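Cell at Wirnley keeps fumbling the blue drive caddies

staniforth_bench
Our Melleo cell pulls drives from old desktops. Since September the gripper's been nipping the blue frames skew. I've reset the zero twice and I'm still 2 mm out!

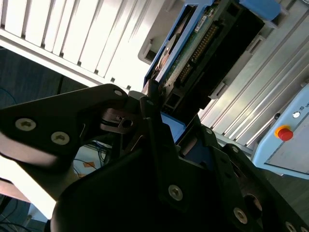

Fingers either side of a drive, green board showing

kakness
Check the finger pivot screws first. Mine had worked loose after 900 picks.

oldbelt27
Disagree, I'd leave the screws alone – re-teach the approach with the case where it normally sits. That cage doesn't leave you much room.

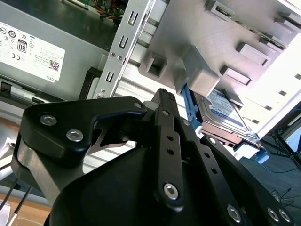 Reaching in under the grey drive cage

kakness
Re-teaching over a sloppy pivot just hides it, mate.

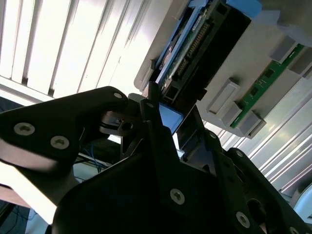 Last edited: Nov 30, 2025

staniforth_bench
Right, did both (sorry, oldbelt27, screws first). One pivot screw took up to 4 turns! Re-teaching tonight, will post the offsets.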